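Home | News | Features | Events | Subscribe

Kitchen duty at Drurkton: two arms, one microwave door

By Tineke Van Wijk
31/07/2025

Print this article | E-mail this article

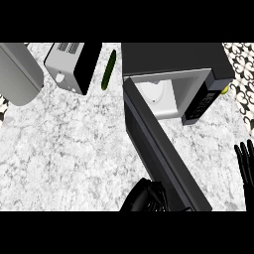

Covulero's open day at its Drurkton laboratory was given over to simulation, and in particular to the hinged door. Visitors were seated before a wall display and shown household tasks executed by a two-armed robot in a rendered kitchen. Lewis Crichton, who leads the manipulation group, began with the microwave. With its door fully open, the slab reaches well out over the marble counter, and the clear approach to the turntable is narrower than a floor plan would suggest. One gripper was held close to the door while the other hand stood on the far side of it. Crichton used the position to explain how the planner treats an open door as an obstacle whose shape depends on joint angle.

The control software, named Kwon, is trained across 475 kitchen layouts. Appliances, counter finishes and loose items are varied between layouts, and so are hinge friction and door mass. Each layout is run from 22 starting poses. Crichton said friction had caused the group most trouble. Early versions pulled too hard on light doors and stalled on stiff ones, and a revised force controller was introduced in April.

A second session covered transfer to hardware. Covulero operates a physical test kitchen at Carkevcombe, where 11 door and drawer types are fitted to interchangeable cabinets. Policies are moved there only after passing seven simulated checks, including contact force at the handle and clearance at the elbow. Asked about glass doors, Crichton said reflections remained a problem for the depth sensors and that the colour of the trim also affected results.

The Carkevcombe site will be opened to visitors once its new safety fencing has been certified.

Print this article | E-mail this article

Contact us | Copyright Covulero Features Desk | Back to top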